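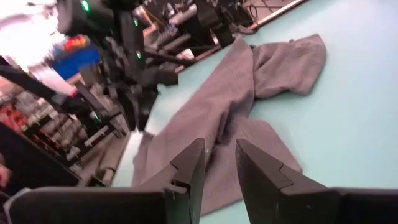 Search this site
Search

Writing the rules down: our term project on a two-arm folding bench

By Kaede Kubo, with Dale Cormier and Miyuki Kinoshita
Handed in 28/09/2023

When Kamala Shenoy gave out the project list, I picked "safe working practice for a shared robot bench" because I figured it would be the easy one. Dale had wanted the gripper design topic and sulked for a bit (sorry, Dale). By week three we were all arguing about the colour of tape, so I guess we got into it!

The bench already had a rule sheet when we started. It was one page, written by whoever set the arms up, and it mostly said "be careful" in different ways. Our job was to turn that into something a new student could follow without a babysitter, and then see if people followed it.

We began by reading. The two big ones for us were ISO 10218, which is about industrial robots, and ISO/TS 15066, which is about people and robots sharing a space. I won't pretend I understood every table. Marius Filip, our lab tech, sat down with us for an afternoon and we went through which bits made sense for small arms on a tabletop and which were meant for a machine the size of a car. He also made us do a proper risk assessment first, before writing a single rule, and he was right about that. Our first draft had four rules about cables and none about hair.

What we ended up with:

- One person runs the session and says "moving" out loud before either arm is powered.
- Hands stay off the tabletop while the arms are live. If the cloth needs a reset, pause both arms first, then reach in.
- Sleeves up, lanyards off, long hair tied.
- The stop button gets tested at the start of every session and the test goes in the log.
- Slow speed for any new task until the session lead signs it off.

The second rule caused all the fights. Cloth is annoying, it bunches and twists and slides off, and you just want to poke it back into place. Miyuki went through the log from February and found 31 notes about somebody reaching in, out of 502 folding runs. And those are only the ones people bothered to write down, so I'd call it a low guess.

We tried the new sheet with our own class group. People liked the spoken "moving" call more than I expected, and they kept skipping the stop button test, so we moved that line to the top of the log page where you can't fill in your name without seeing it. I'd want another term of logs before claiming it made a difference.

If we did it again I'd ask the people who use the bench every day a lot sooner. Dale would like it noted that he still thinks the tape should be yellow.

We use cookies to remember your settings. Accept / Manage preferences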